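Open day at Plornden General
29 September 2024

I have lived four blocks from Plornden General for most of my adult life and until this weekend I'd seen exactly two parts of it, the emergency room (kid, bike, chin) and the parking garage. So when the flyer came through the door saying they were opening the place up for its 100th birthday, I was in line before the doors opened, with a thermos and my neighbor Thaddeus Wojcik, who was only coming for the boiler room.

You pick up a paper map in the lobby and a colored sticker that tells you which tours you're on. We got green. Green is kitchens, laundry, the old wing and the roof. Blue was labs and imaging and it was full by the time we reached the desk, which I was a little sore about for maybe five minutes, and then we went down to the kitchens and I forgot there was a blue.

The kitchens! They're in the basement and they go on forever. Our guide down there was Eun-ji Geum, who runs the tray line, and she had us stand along the wall while she explained how a breakfast gets from a card somebody fills in upstairs to the right bed on the right floor with the right kind of toast. They send out 1672 meals on a normal weekday. Every tray has a slip, and every slip gets read twice by two different people, and if they disagree the tray goes back to the start. There's a whole separate counter for puréed food, with molds, so that puréed carrots come out looking like carrots. I thought that was one of the kindest things I'd seen in a while. She let us try the rice pudding and I had two. Thaddeus had three, but he'd skipped breakfast.

Somebody asked about the soup, because apparently the barley soup is a local legend and I have been missing out. She said the recipe was changed in January to cut the salt and they still get letters.

From there you go up a ramp to the laundry, and you hear it well before you get to it. It's hot, and you have to shout, and the sheets come off the ironer folded so flat you want to take one home. Our guide gave up on talking and just pointed at things. What surprised me is how much of the work is mending. There's a side room with four sewing machines and a wall of thread, and a man named Chang-ho Jang who patches gowns and re-hems curtains and has done for years. He showed us a blanket with so many darns in it that it's more darn than blanket. He won't retire it. We stayed talking to him long enough that we had to run to catch up with the rest of green.

Between the laundry and the old wing there's a long corridor they'd set up with tables and displays from the different departments, blood pressure checks at one end and a bake sale at the other.

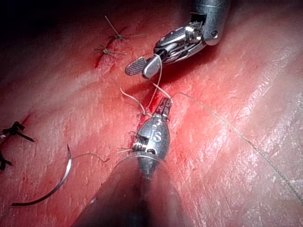
I got my blood pressure taken (fine, thank you) and bought a lemon bar, which was dry, and a slice of poppy seed cake, which was so good I went back for the rest of it and carried it around in a napkin for the remainder of the tour.

The old wing is the part they put on the postcards. It's the original building, brick, with the sun porches where they used to wheel people out in their beds for the air. Woo-jin Yook took us through. He works in the records office and does the history as a hobby, and he is the kind of guide who will open a cupboard if you ask. The porches are offices now but the tile floor is still there under the desks, green and cream, and you can see the grooves from the bed wheels if you crouch down. I crouched down. There's a dumbwaiter that used to run from the old kitchen, painted shut, and a row of brass hooks at a height that makes no sense until he tells you they were for the children's ward.

He also read to us from the first matron's daybook. She was furious about a delivery of coal for most of one winter. Page after page of it. I'd have happily listened to the whole book.

Thaddeus finally got his boiler room, which turned out to be a ten-minute stop on the way to the roof stairs, and he asked so many questions that the woman in charge of it, Ha-rang Pyo, told him to come back on a weekday and she'd show him the rest. I haven't seen him that happy since he got the new gutters.

The old boilers were built by a company called Buvance and they've kept one of the nameplates, polished up and screwed to the wall by the door. The new ones are boring gray boxes. Everybody in the group took a photo of the nameplate.

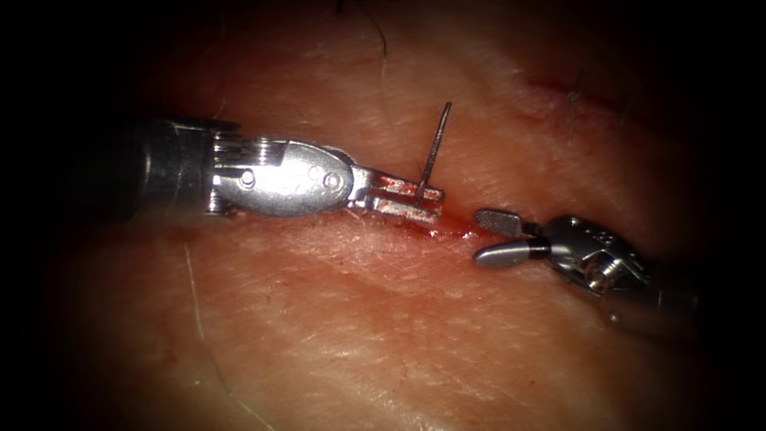 A curved needle, point up, above a thin cut.

The roof was last. You go up in a service elevator in two batches and then there's a short flight of metal stairs that my knees didn't care for. There's a vegetable garden up there! Raised beds, tomatoes just about finished, a lot of chard, and some huge squash that they grow for the kitchen downstairs. You can see clear across to the Pinitz, with the bridge and the grain elevators, and if you lean a little you can see my street and the tree that drops everything into my yard. Patients can sign up to come and water in the afternoons. One lady in our group said her husband had spent most of a summer stay up there bossing people about beans.

A few practical notes in case they do it again. Go early, get in line for blue first if that's your thing, and eat before the bake sale unless you want cake for lunch. The 234 bus stops right at the main entrance and the garage was full by ten. The green tour took us a bit over two hours with a lot of stairs, though there's an elevator route marked on the back of the map. The laundry is no place for a sweater. Kids under eight can't go in the kitchens, so there was a coloring table in the lobby with a very patient nursing student at it.

Afterward we walked over to Ñahui on the corner and had coffee and the potato pies, and Thaddeus drew me a diagram of a condensate return on the back of his map. I still have it on the fridge. I've also written to ask whether they'd print the old barley soup recipe, the salty one, and I'll put it up here if they write back.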